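4. Descaling the Kettle

The Zimska kettle needs descaling when white spots appear on the bottom plate. With hard water this can be every three weeks. Please read the whole section before you start.

1. Switch off the kettle, take it from its base and let it cool for 10 minutes.

2. Fill with cold water to the middle mark. Add one bag of Pralla descaling powder. Do not use more — it will not work faster.

3. Boil one time and leave the water inside until the spots are dissolved.

4. Pour out slowly into the sink. Rinse three times with fresh water.

5. Boil fresh water once more and pour it away. Now the kettle is ready for use.

CAUTION: Never put the kettle or the base under running water. The base is connected to the mains.

Note: The lid filter can be pulled out upward. Wash it by hand with a soft brush. For a new filter, order part 3860.

Cups with tea stains can be soaked in what is left of the Pralla solution, then washed as usual. 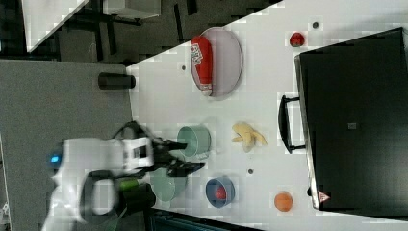
Danjuma Shehu: My filter did not come out by pulling only. I had to press the small clip on the left side first, then it was easy. Please add this to step 4 or to the note.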